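Coffee Breaks and Sport: Do Cafe Workers Keep Up a Hobby?
Project report, Group 2
Yutong Xiong, Žydrūnas Raudsepp, Shaohua Ye

Why we picked it

Shaohua works weekends at Enow, the coffee place on Stomley Road. Half the staff there climb or run. We wanted to know if early shifts help or hurt. Also we all drink too much coffee.

What we did

Paper survey, one page, left at the counters of cafes in town from November on. 34 came back filled in. Then 12 short interviews, most of them standing up between orders. Ten minutes max. Žydrūnas typed up the notes same night, mostly.

Questions were: what sport, how often, who got you into it, what shift do you work, do you drink coffee before training.

What we found

Running was the top answer, then climbing, then swimming. Openers train more than closers. They finish early afternoon and the gym is quiet. Closers said they mean to go in the morning and then dont.

Best interview was Zhiqiang Zheng, roaster at Dai. Rows on the river before work. Said rowing and roasting both come down to timing and not panicking. He got into it through a customer who needed one more person for a boat.

Coffee before training: nearly everybody yes. One person said never, only tea. We didn't ask how much, should of.

Problems

Survey too long for a rush. Two cafes lost the sheets. "Sport" was not defined, so somebody put chess and we kept it in. People with no hobby probably didn't bother to answer, so the numbers lean sporty.
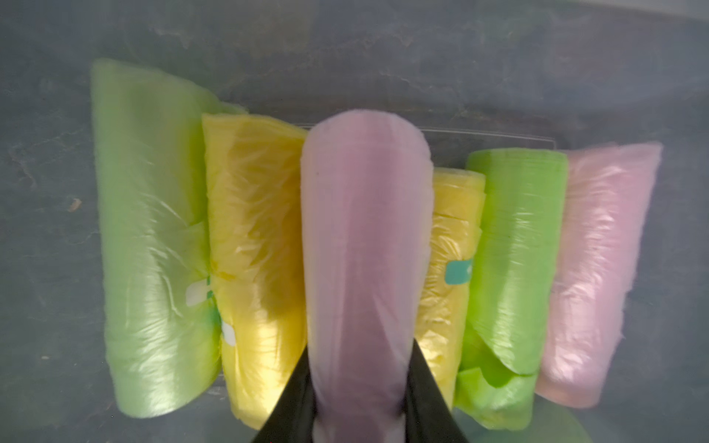
Costs

Printing 500 sheets, way too many. Paid from the class budget. Leftovers are in the cabinet if the next group wants them.

Next time

Shorter form, online. Ask about sleep. Include delivery drivers, Tusum has a few who cycle.

Thanks to Yuzhen Qin for checking the charts. Charts are in the appendix, handed in separately.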